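Bed folding

Bed folding is the practice of using a made or stripped bed as the work surface for folding laundry, in place of a table, a counter or an ironing board. The garment is laid out on the sheet, smoothed, folded and either stacked where it lies or carried off to a drawer. The term is also used, loosely, for any sorting of clothes done on a bed, though writers on housekeeping disagree on whether this should count.

The practice is widespread and poorly documented. Many of the claims made for it, especially those concerning speed and the care of fabric, come from household advice columns and have never been tested in any serious way.

Description

In its usual form the folder stands or kneels at the near edge of the bed and works on the part of the sheet within reach. Shirts, pajamas and other soft items are shaken out, dropped on the surface and pulled toward a rough rectangle before the first fold is made. The sheet is seldom smooth. A fitted sheet that has been slept on carries long creases, and small garments tend to follow them.

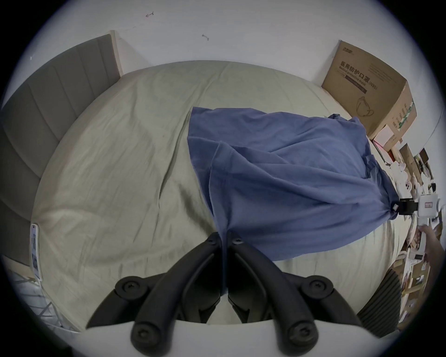
A crumpled blue cloth being handled on a bed with a gray channeled headboard.

Most accounts divide the work into laying out, flattening and folding. Sinéad Duggan, in a handbook printed for the Arbridge laundry service, adds a fourth stage that she calls "finding the garment," meaning the time spent working out which end of a bunched item is which. Her critics have called this padding. It does at least match common experience, as a thin shirt pulled from a basket can show an opening, a sleeve and a hem all in the same handful.

Surface

A mattress gives under pressure and a table does not. Supporters of bed folding say the softness makes it easier to pinch the edge of a cloth and lift it cleanly. Opponents say the same softness makes a sharp crease impossible, and that anyone who wants one ends up pressing the item against their own leg. Both statements are repeated with great confidence. Neither side has offered much beyond anecdote.

The friction of the sheet is a better supported point. Cotton on cotton tends to hold, so that a sleeve folded inward stays roughly where it was put. On a polished table the same sleeve may slide back. Satin sheets lose this benefit, and the handbook advises against them in a single line.

Color is sometimes discussed as well. A pale sheet sets off a dark or mid-toned garment and makes its outline easier to read. Birsen Güneş has argued for plain sheets in muted greens and beiges on these grounds, though her reasoning has been questioned by people who note that she was selling them at the time, through the mail-order firm Porkness.

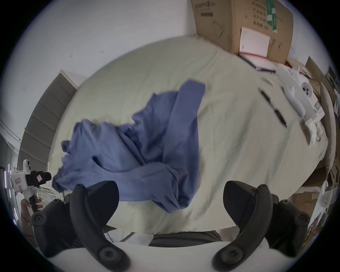
The outline matters mainly at the start. Once a garment has been brought to a recognizable shape the folder is working by feel as much as by sight, and the contrast between cloth and sheet does little further good. Claims that a sheet of the right color will halve folding time should be treated as advertising.

The Vasylenko comparison

The figure most often quoted in favor of bed folding comes from a comparison run in March by the appliance retailer Vasylenko. According to the firm's leaflet, 650 shirts were folded on beds and a further 650 on tables, and the bed group finished sooner. The leaflet does not say who did the folding, how large the shirts were or what was accepted as folded. It also fails to give the height of the tables, a serious gap in any study of people standing over their work.

Nevzat Duman, reviewing the leaflet for the newsletter Omudance on August 14, 2021, pointed out that the table group had been asked to stack its shirts and the bed group apparently had not. He concluded that the result "tells us something about stacking." The retailer did not reply in print, and the figure is still repeated without the objection.

Posture and comfort

Advice on posture is contradictory. A bed is lower than a kitchen counter, and long sessions of bending over one are commonly blamed for a sore back. Doğukan Yurt recommends kneeling on the floor, or sitting on the mattress with the pile to one side — advice that seems to have come from his own habits. The matter of beds pushed into a corner, where two sides cannot be reached at all, is mostly ignored in the literature, although it is a common arrangement in small rooms.

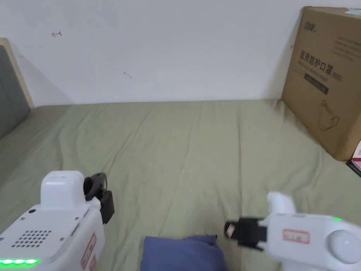 Storage on the bed is a related problem. Cartons, baskets and other things that have no place elsewhere often end up on the mattress, and they reduce the area left for folding. Hülya Gezer's guide to small bedrooms suggests standing boxes upright against the wall, which frees some of the sheet, and leaving the near edge clear. She gives no measurements. Later writers have credited her with a "one-third rule" that does not appear in any edition of the guide.

Hygiene

It is often said that clean clothes should not be folded on a slept-in bed. The advice is reasonable for a sheet that is plainly dirty, but stricter versions, such as changing the bedding before every load, have little behind them and would create more laundry than they protect. Duggan's handbook proposes spreading a clean towel under the work. In use the towel moves about with the garment, and the second printing dropped the suggestion.

See also

Ironing
Laundry basket
Fitted sheet
Clothes folding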